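Ticket: Thermostat in guest rooms drops off the network overnight
Site: Imberg guest house, Garnville
Opened: January 6, 2022
Priority: Normal
Status: Closed, with follow-up in February

Reported problem

Wall thermostats on the upper floor lose their connection to the heating controller during the night. The front desk panel shows them as "no response" and the rooms fall back to the default setpoint. Guests complain of cold rooms at breakfast. The ground floor is not affected. The Penville site has the same controller and the same firmware and has not reported the fault.

Initial checks

Controller log pulled from the desk panel. The upper floor units drop one after another, always in the same order, starting with the room farthest from the stairs. They come back without any action once the morning schedule starts. No power loss recorded on the controller. Internet connection stayed up the whole time, so the fault is local.

Replaced batteries in two of the affected thermostats as a test. Both dropped again the following night. Old batteries measured fine and were put back in stock.

Radio settings

The thermostats talk to the controller through a Lu repeater in the upstairs hall closet. Polling interval on the controller was set to 3000 ms, which matches the installer's sheet. Repeater transmit power was set to 80 percent. Raised it to full and left it for one night. The units dropped later than before but still dropped.

Moved the test thermostat from its wall plate to the top of the bedside cabinet for one night, to rule out the wall itself. Same result. Thermostat returned to its plate the next morning and re-paired without errors.
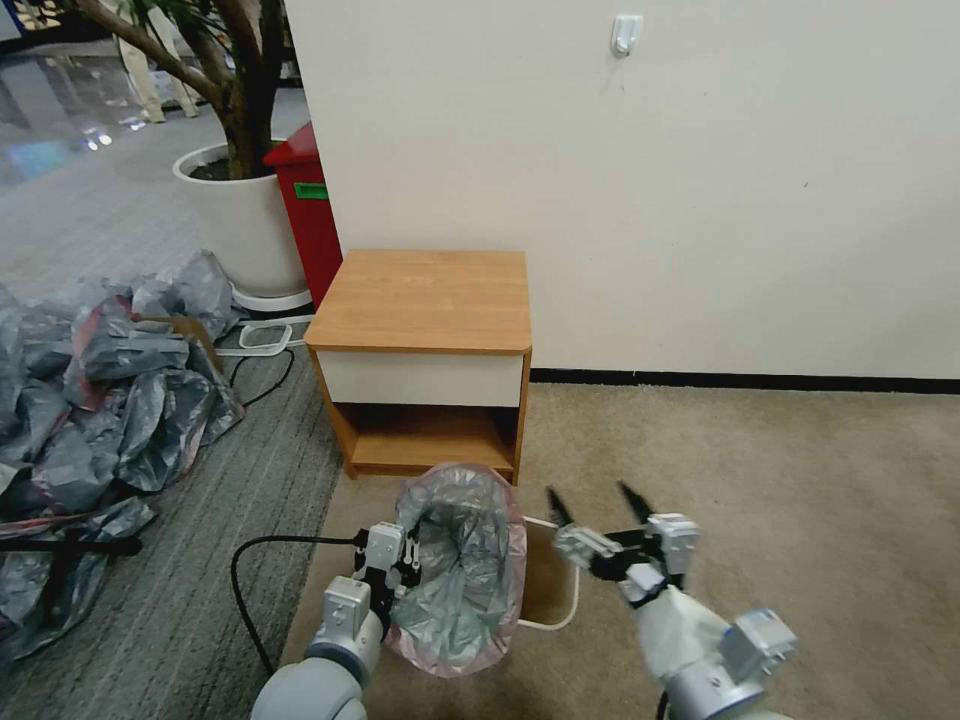
Upper floor test room, bedside cabinet and wall.

Signal readings were taken in the same room with the door open and with the door closed. The difference was small and does not explain a full loss of connection. Readings in the hall were good at all times of day.

Night visit

Stayed on site after the desk closed. Repeater status light went out shortly after the hall lights were switched off by the timer. Checked the closet outlet with a meter - no voltage. Switched the hall lights back on by hand and the outlet was live again. The repeater restarted and the thermostats reconnected, nearest room first.

Cause

The closet outlet is wired to the load side of the hall lighting timer. When the timer turns the lights off, the repeater runs on its internal backup cell. The cell is worn and lasts only a short time, and the rooms with the weakest direct path to the controller are lost first. At Penville the repeater is on an unswitched circuit. Higher transmit power did not cure the fault, and the later drop on that night is put down to the lighting timer having been overridden from the desk. The desk log shows the override.

Fix

Repeater moved to the unswitched outlet beside the linen shelves. Transmit power returned to 80 percent. Polling interval left as found. Controller restarted and all upper floor units re-paired. Alert added on the desk panel for any thermostat silent for more than 20 minutes.

Monitoring

First night after the move: no drops. Second night: one thermostat missed a single poll and recovered on the next. Within normal limits, no action taken. Morning temperatures in the log match the schedule in every room.

Open items

1. Replace the repeater backup cell. Part on order, to be fitted at the February service visit.
2. Label the closet outlet as switched - done.
3. Correct the wiring diagram in the plant room. It still shows the closet outlet on the general power circuit.
4. Send a copy of this ticket to Penville for their records.

Ticket closed by support desk. Reopen under the same number if the fault returns before the service visit.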